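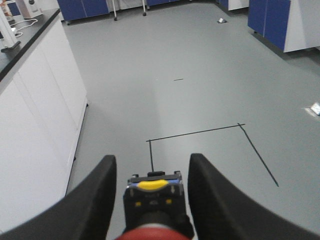 Rhydian Bevan reckons the damper is the oldest argument in Australian camp cooking, and after years of writing up bush breads for this site I'm inclined to agree with him. So let's get into it!

Damper

Damper is a plain soda or baking-powder bread, traditionally cooked in the ashes of a campfire or in a camp oven. At its simplest it's flour, water and a pinch of salt, with some kind of raising agent if you've got one. Stockmen and drovers liked it for obvious reasons (flour keeps, and it travels well in a saddlebag), and most of them ate it with golden syrup, which we still call cocky's joy in my family.

Making it

My own recipe came out of the back of a Domach camp oven booklet and I've fiddled with it ever since. Three cups of self-raising flour, a good pinch of salt, a knob of butter rubbed in with your fingertips, then enough milk or water to bring it together. Don't knead it! A few turns on a floured board will do, then cut a cross in the top and get it into the oven. 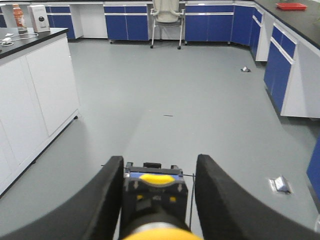 Coals are where people come unstuck. You want them grey and glowing with no flame, a shovelful under the oven and a bit more than that on the lid, and you want to leave the thing alone for a good half hour. Tap the bottom of the loaf and listen for a hollow sound. If it goes thud, put it back.

Regional habits

Up at Rirkia they put beer in it, and the Wednesday cook-up there gets through 12 loaves on a cold night. Kids everywhere wind the dough around a green stick and toast it over the fire, then fill the hole with jam. I've also had a cheese and chive one at Samuel that was very nearly a scone (lovely, but my nan would've had words). 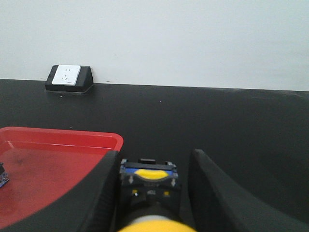 Afshin Taheri wrote in to say that the butter has no business being there at all, and that a proper ash damper is flour, water and salt, buried straight in the embers and dusted off with a tea towel. Fair enough, and I've eaten it that way, grit and all. I'm keeping my butter.

See also: johnnycake, bannock, billy tea.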